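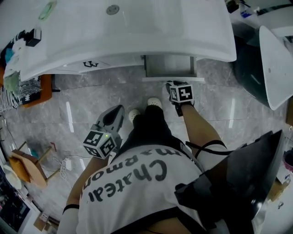
Bathroom storage is the group of furniture, fittings and containers used to keep towels, soap, cleaning products and personal items in a bathroom. It is different from storage in other rooms, as the air is often humid and the floor area is usually small. In older houses most items were kept in a cupboard in the hallway, and only a shelf or a small cabinet was placed over the basin. Later designs use the low space near the floor, for example with a pulled-out tray beneath the front of a white unit, over marble-patterned tiles. Such low storage is common in apartments, where the walls are already occupied by pipes, mirrors and windows.

History

The washstand is considered the ancestor of the modern bathroom cabinet. It was a small table, kept in the bedroom, which carried a bowl and a jug, and many washstands had one drawer for cloths and soap. When running water came into houses, the bowl was fixed to the wall and the drawer disappeared for a long time. The space under the basin stayed open, so that the plumber could reach the pipes.

Closed units returned when builders started to sell basin and cabinet together. The maker Zorier offered a cabinet with a cut-out back for the drain pipe, and the Trindo series, which came after it, had drawers in the shape of the letter U – a form still used today. The Buchanan pattern has a curved front and was intended for narrow rooms, where a sharp corner is easily hit by the knee.

Types

Wall cabinets are hung above the basin and normally hold medicine and small articles. They should be fixed to a solid part of the wall.

Vanity units stand under the basin. They can have doors, drawers or both of them. Drawers give a better view of the contents, but they need more free floor in front.

Low trays and plinth drawers use the space close to the floor. A usual height is 15 centimetres, which is enough for folded towels or a scale. The Clomora plinth drawer is opened by a push of the foot and has no handle.

Materials

Moisture is the main cause of damage. Untreated wood swells and the colour of its edges changes with time. Painted metal is strong, but rust can begin at a scratch. Plastic trays are light and easy to wash, although they may bend under heavy bottles.

Maintenance

Drawer runners should be wiped with a dry cloth and checked in June or another dry part of the year. Hair and dust collect behind low drawers – these should be taken out fully when the floor is cleaned.

See also: Washstand; Medicine cabinet; Linen cupboard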